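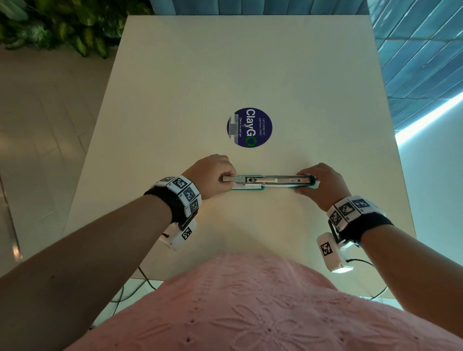

Teal and chrome, on a pantry table with opinions of its own.

I want to make a case for the stapler, and I'm going to make it from the pantry, which is where I do most of my stapling these days. Our supply room got turned into a phone booth last year, so the stapler moved in next to the coffee, and I've grown fond of the arrangement. There's a round blue sticker on the table that says "ClayGO," with a little green arrow loop for the O, and under that "Clean as you go." I've been reading that sticker for months while I put packets together and I think it's the best piece of management writing in the building.

Let me back up. I work in the training department of a mid-sized company (we make onboarding courses, mostly for hotels), and we still hand out paper. Not a ton of it! But every new class gets a packet, and every packet gets one staple in the upper left corner. Last month the office manager at our downtown site, Catinca Sârbu, sent around a very polite email asking if we could stop. She'd found a subscription thing called Folla where everyone gets the packet on a tablet and can scribble on it with their finger. She had a chart. The chart said we'd gone through 1,690 sheets since the new year, and I will admit that I looked at that number for a while.

I tried it, too. I ran one class of 30 people on the tablets, and it was fine. People scrolled. A couple of them scrolled right past the part about the fire doors and I had to send them back. When it was over they handed in the tablets and went home with nothing, and I think that's what bugs me. A packet goes home in your bag. It gets coffee on it, and three weeks later you find it under the passenger seat and read page four at a red light (please don't read page four at a red light).

So, the stapler. What I like about it is that it asks you to make up your mind. A paper clip says these pages are together for now. A binder clip says the same thing, only louder. A staple means you've finished, you've checked the order, page six isn't upside down, and you're willing to live with it. I've caught more mistakes in the two seconds before pressing down on a stapler than I ever have with spell check, and I don't think that's a coincidence. Your hand hesitates. You flip through one more time. Oh look, there are two page threes.

And I mean a real desk stapler, one with some metal on top. I have no patience for the tiny ones that come in a pencil case and fold up their own staples after eight sheets. I also don't love the electric kind. We had one at my old job, at a print shop called Vasiliu, and it would grab the paper out of your fingers like a goose. Great for 824 programs the night before a graduation, I'll give it that. But you never felt anything happen. With a hand stapler you get that crunch, and you know from the crunch whether it went through or bent over on itself.

My coworker Ronaldo Bañez thinks I'm being sentimental, and he's partly right. He also brings up the people who jam it and walk away, and on that subject I have nothing to say in anyone's defense. If you jam the stapler, unjam it. Open it up, dig out the crumpled one, close it, try it on a piece of scrap. If it's empty, fill it. Whoever leaves it empty for the next person is the same whoever who leaves a teaspoon of coffee in the pot, and I've got my suspicions. The sticker is right there on the table, folks! I know it means crumbs. I choose to believe it covers office supplies.

To be fair to Catinca, 1,690 sheets is a lot, and she got me to do something I should have done years ago, which was cut the packet. It used to be fourteen pages and now it's six, printed on both sides, so three sheets. The page with the org chart is gone, and so is the welcome letter from a vice president who left before I was hired. The tablets can have the video and the quiz. I'd happily never grade another paper quiz in my life.

But the six pages stay on paper, and they stay stapled. The next class is 40 people, so I'll be in the pantry with my stack again the afternoon before, taking up more than my share of the table and moving over whenever somebody needs to put down a sandwich. Come say hi. Bring a box of staples if you took the last one.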